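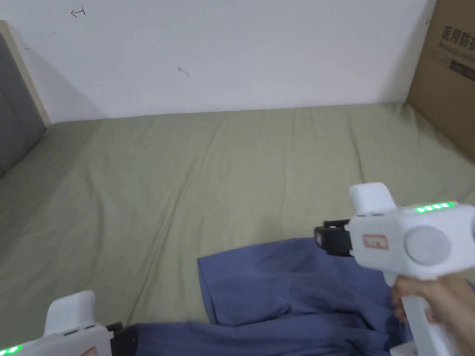 Marites Sebastian makes her bed before she does anything else, and she starts from the mattress every time. "I take it all the way down to the fitted sheet," she says. "If the sheet is creased, whatever goes on top of it looks creased too."

She has run Lollero, a small home-help business, since March, but she was cleaning rented rooms for years before that. Most of her clients want the same thing: a bedroom they can keep tidy on a work night.

Her method for the sheet is short. She hooks the two corners at the wall first, then walks around and pulls the near ones down hard. After that she smooths from the middle out with her forearm – "your palm just drags it," she says – and tucks in whatever slack is left.

She doesn't iron sheets. "I did 6 sets in one afternoon once. They were wrinkled again by morning. I don't do that now."

Color is a matter of taste, but she steers people toward dull greens and grays. White shows everything, she says, and dark blue shows lint. With a padded headboard, she goes over the fabric with a soft brush and wipes the trim with a barely damp cloth.

Pen marks on walls come up often. Sebastian tries a plain eraser, then a little dish soap. "If it's still there, I leave it alone. Scrub paint and you get a shiny patch that's bigger than the mark."

She is less patient with cardboard boxes in bedrooms. Her clients get one week. "Open it, flatten it or find it a shelf," she says. "After a week you stop seeing it."

Her own spare pillowcases, she admits, have been in a box in the hall since she moved.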